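VL Arbeitswissenschaft II – Mitschrift / Handout zu Sitzung 7
Thema: Greifraum, Arbeitshöhe, Sehabstand
Stand 27. Mai 2019, Rest folgt wenn ich dazu komme

Noch von letzter Woche offen: Unterschied Belastung / Beanspruchung. Belastung = was von außen kommt, für alle gleich. Beanspruchung = was im Menschen ankommt, je nach Konstitution, Übung, Tagesform. Wird in der Klausur gern verwechselt, Atallah hat es dreimal gesagt, also lernen.

1. Körpermaße als Ausgangspunkt

Tische, Stühle, Regale werden nicht für den Durchschnitt ausgelegt. Grund: der Durchschnittsmensch passt in fast keinem Maß gleichzeitig. Stattdessen Perzentile. 5. Perzentil Frau bis 95. Perzentil Mann ist der übliche Bereich, damit sind die meisten abgedeckt, aber eben nicht alle.

Faustregel:
Innenmaße (Beinraum, Durchgänge) nach den Großen
Außenmaße (Reichweiten, Bedienhöhen) nach den Kleinen
Kräfte nach den Schwachen

Frage aus dem Publikum, ob das nicht zu Lasten der Mittleren geht. Antwort: nein, wer groß ist kommt auch an den nahen Schalter. Umgekehrt geht es nicht. Ausnahme Arbeitshöhe, dazu gleich.

Achtung bei alten Tabellen. Daten veralten (Akzeleration), außerdem meist ohne Kleidung und Schuhe gemessen. Zuschlag für Schuhe nicht vergessen, steht in den Übungsaufgaben nirgends, wird aber erwartet.

2. Greifraum

Drei Zonen, von innen nach außen:

Zone A, kleiner Greifraum. Oberarm hängt locker, bewegt wird nur der Unterarm. Hier gehört alles hin was ständig gebraucht wird und wo beide Hände zusammen arbeiten.

Zone B, großer Greifraum. Arm gestreckt aus der Schulter, Rumpf bleibt ruhig. Für Teile die öfter, aber nicht in jedem Takt gegriffen werden.

Zone C, erweiterter Greifraum. Nur mit Vorbeugen oder Drehen des Rumpfs. Höchstens für leere Kisten, Ablage, Unterlagen die man einmal am Tag anfasst.

Die Bereiche beider Arme überlappen vor dem Körper. Diese Überlappung ist der wertvollste Platz am ganzen Tisch und in der Praxis liegt da meistens der Papierkram. Atallah nennt das "Schnittmenge", in der Literatur heißt es auch beidhändiger Arbeitsbereich. Beides ok.

Zeichnen: Halbkreise um die Schultergelenke, nicht um die Körpermitte! Häufigster Fehler in den Abgaben vom letzten Jahr. Der Bogen von Zone A ist auch kein sauberer Kreis, weil der Ellbogen beim Schwenken mitwandert. Für die Übung reicht der Kreis.

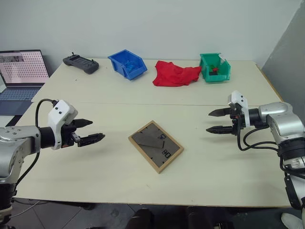 Abb. 1: Helle Tischfläche aus zwei Teilen, Zugriff von links und rechts.

Stoßkanten zwischen Tischteilen kommen in der Planung immer zu kurz. Quer laufende Fuge heißt: kleine Teile bleiben hängen, Dreck sammelt sich, Papier zum Schreiben liegt schlecht drüber. Wenn schon Fuge, dann hinten, außerhalb von Zone A. Höhenversatz zwischen den Platten vermeiden, nach dem Aufstellen mit dem Lineal nachprüfen und nicht nur mit dem Finger.

Oberfläche: matt, hell aber nicht reinweiß. Bei Hochglanz Reflexblendung, bei ganz dunklen Platten starker Kontrast zum Papier und die Augen adaptieren ständig hin und her. Weiße Kleinteile auf weißem Tisch = Suchzeit. Unterlage in Kontrastfarbe ist billig und hilft sofort.

3. Arbeitshöhe

Bezugspunkt ist der Ellbogen, nicht die Körpergröße. Zwei Leute gleich groß, trotzdem verschiedene Ellbogenhöhe.

Feinarbeit (Löten, Prüfen, Uhren): über Ellbogenhöhe, Unterarme aufgelegt
Leichte Montage: knapp darunter
Schwere Arbeit mit Krafteinsatz: deutlich darunter, damit das Körpergewicht mithilft

Gemeint ist die Höhe der Hände am Werkstück, nicht die Tischplatte. Liegt ein hohes Gehäuse auf dem Tisch muss der Tisch runter. Klingt banal, ist aber im Beispiel Sfeir genau schiefgegangen (siehe 5).

Sitzen oder Stehen? Wechsel. Dauerndes Stehen belastet Beine und Venen, dauerndes Sitzen die Bandscheiben. Stehhilfe ist ein Kompromis, ersetzt keinen Stuhl.

4. Sehabstand und Blickwinkel

Feine Sehaufgabe: näher ran. Je kleiner das Detail, desto höher muss das Teil, sonst geht der Kopf nach vorn. Nackenmuskulatur hält dann statisch, und statische Haltearbeit ermüdet viel schneller als dynamische (Durchblutung! siehe Sitzung 4).

Entspannte Blicklinie liegt unter der Waagrechten. Bildschirme hängen deshalb fast überall zu hoch.

Gleitsichtbrillen: eigenes Thema, Gastvortrag von Nisreen Farah im Dezember, bis dahin nur merken dass der Lesebereich unten im Glas liegt und die Leute den Kopf in den Nacken nehmen.

5. Fallbeispiel Sfeir, Packplatz

Betrieb verpackt Armaturen, 2.000 Stück pro Schicht, zwei Plätze nebeneinander. Beschwerden rechte Schulter, bei beiden Beschäftigten. Analyse hat Muammer Kaplan gemacht:

Polsterpapier hing rechts oben, also Griff über Schulterhöhe bei jedem Stück
Etiketten in Zone C
Tisch auf Ellbogenhöhe eingestellt, aber der Karton kommt oben drauf, Hände 12 cm zu hoch
Messer lag irgendwo

Maßnahmen: Papierrolle unter den Tisch, Etiketten links in Zone A, Tisch abgesenkt, fester Platz fürs Messer. Kosten gering. Taktzeit nach der Umstellung erst schlechter, nach 2 Wochen wieder wie vorher. Das mit der Eingewöhnung bitte in Berichten immer mit angeben, sonst wird nach drei Tagen gemessen und alles zurückgebaut.

Einwand Issa Srour: Schulterbeschwerden können auch vom Sport kommen, n = 2 sagt nichts. Stimmt. Ist ein Beispiel, keine Studie.

6. Übung bis nächste Woche

a) Eigenen Schreibtisch ausmessen, Draufsicht im Maßstab, Zonen A bis C einzeichnen.
b) Liste der Gegenstände mit Zone und Häufigkeit. Was liegt falsch?
c) Ellbogenhöhe sitzend messen (lassen, allein wird das nichts) und mit der Tischhöhe vergleichen.

Tisch 80 cm tief annehmen wenn keiner da ist. Abgabe auf Papier bei Nizar Boutros, Fach neben dem Kopierer, keine Mails mit Handyfotos mehr.

Lesen: Skript Kap. 5 ganz, Kap. 6 nur bis zu den Hebetabellen. Nächstes Mal Lastenhandhabung, Leitmerkmalmethode, Taschenrechner mitbrinegn.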